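Kitchen and Bath Care: Frequently Asked Questions
Pakstead Furnished Apartments, Lorkley

How do I clean the dark bronze bars?
Please use only a soft cloth with warm water and one drop of dish soap, then dry the bar in the long direction. The finish is thin. Powder cleaners and the green side of the sponge will scratch it, and we can not repair it afterward. Remember the collar and the post behind it, where soap likes to stay. 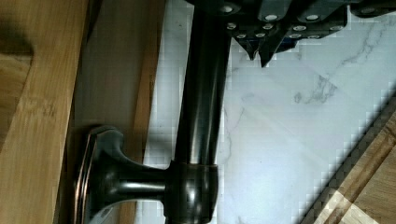 Sofia Ververidis writes that vinegar left dull spots on the bar in her last apartment, and she asks if lemon is safer. It is not, Sofia. Both are acids, so please keep both away from the bronze and from the stone.

Can I move the small appliances?
Yes, you may arrange the counter as you like. We ask only that the toaster does not stand under a shelf when it is in use, and that you let it cool for 15 minutes before you put anything on it or near it. Lift the appliances when you move them, do not pull them over the counter.

Where should I keep the wooden tray?
Anywhere that is dry. It should not go in the dishwasher or stay in the sink overnight. Wipe it and let it stand on its side until morning. 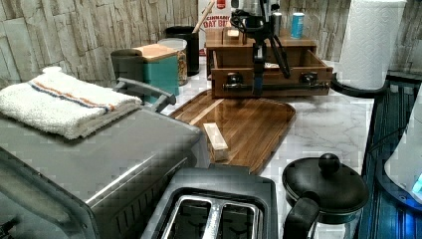 Kitchen counter with toaster, coffee pot and wooden tray

The drawer of the organizer is difficult to close. What can I do?
Take out what is inside and push evenly with two hands. If it still does not go, write to us and we will look at it on Saturday.

What if something breaks?
Call extension 167 and tell us your apartment number. A replacement glass pot is kept in the office.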